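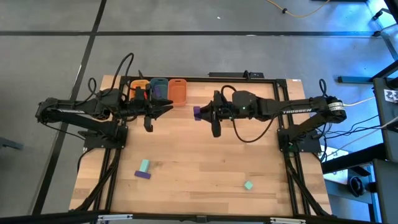
By the Punura reviews desk
Storage, October
Reviewed: Widik small plastic bins, three colours

I have reached the age at which a small plastic bin can ruin or rescue an afternoon. The Widik bins have done both, sometimes to the same afternoon, and I've now lived with them for 2 months, so it seems fair to write something down.

They come in a cardboard sleeve with the name on the front and a good deal of optimism on the back. According to the sleeve, the bins will help me "reclaim my surfaces". I wasn't aware my surfaces had been taken, but I'd just bought the Ritside table with the butcher-block top and was feeling protective of it. It's a light wood, and light wood shows you every screw, crumb and stray toy block you own. On my old dark table a raisin could live undisturbed for a season.

So, three bins. One is a yellow-orange that Widik calls Custard, although I've never been served a custard that colour and would send it back if I were. The next is a blue-grey called Harbour. The third is orange and is called Orange, presumably because everyone had gone home by then. It's slightly taller than the other two. I spent an evening convinced I'd been sent one from a different set, and then found a line in the leaflet saying the difference is deliberate and gives the row "rhythm". What it gives me is one bin that I always reach for first and two that sulk.

Setting up takes no time at all. You take them out and put them down. The leaflet manages to spread this over a full page, with arrows.

I keep them in a row along the back edge of the table, over to the left, and I'd recommend the same to anyone with a long worktop. Put them at the front and you'll post your sleeve into one of them every time you reach for anything. Put them in the middle and you no longer have a table, you have a border crossing. At the back they stay out of the way, with the whole width of the wood left for whatever you're meant to be doing.

What do you put in them? Small things, and I mean small. Widik gives the capacity of Custard as 265 ml, a measurement that tells me a great deal about how much soup it would hold and nothing about how many clothes pegs. In practice each one takes a decent handful of children's building blocks, or the contents of that saucer by the front door. A roll of parcel tape goes into Orange if you're firm with it and won't come out again unless you're firmer.

Blocks are where they earn their keep. We started with a strict scheme: yellows and oranges in Custard, blues and greens in Harbour, reds in Orange. It lasted until we came to purple. Purple has no natural home in this system. It's half blue, so there's a case for Harbour, but it's also half red, and the argument for Orange was put to me very forcefully by somebody who can't yet tie shoelaces. A purple block can spend most of an afternoon in transit. A fourth bin would settle it, and Widik does sell a fourth (Plum, naturally), only as part of the larger set, with three more of the ones you already own.

Now the complaints. The bins are light, so fishing about in an unfilled one sends it skating across the wood. A blob of putty underneath cures that, and then the putty has to be cured. They have no lids either. Widik sells lids separately. I looked at the price and found that I like to see what's in my bins.

Cleaning is easy enough. Warm water, washing-up liquid, a cloth round the inside. Harbour hides pencil dust beautifully and Custard reports it at once. I've had no staining so far, though I wouldn't trust any of them with turmeric.

The customer service was better than I deserved. I rang the shop in Bañez to complain about the height of the orange one before I'd read the leaflet, and was passed to a patient person who looked it up under part number 955 and read me the sentence about rhythm in a perfectly level voice. I thanked them and pretended the line had gone bad.

A word on the Ritside, as people will ask. Lovely top, solid, nothing wobbles. It wants oiling more often than I want to oil it. The edges are pleasant to lean on and I do plenty of that, generally while looking at the bins and wondering whether to swap Harbour and Custard round. I have swapped them. I swapped them back.

Would I buy the bins again? Yes, probably, in a sale, with a bit of grumbling. They've kept the small stuff off the wood, and I now lose things in three known places instead of all over the house. I'd want grippier bottoms and a leaflet half the length.

Score: 7 out of 10
Good for: blocks, pegs, the contents of the front-door saucer
Less good for: parcel tape, turmeric, anything purple
Lids: extra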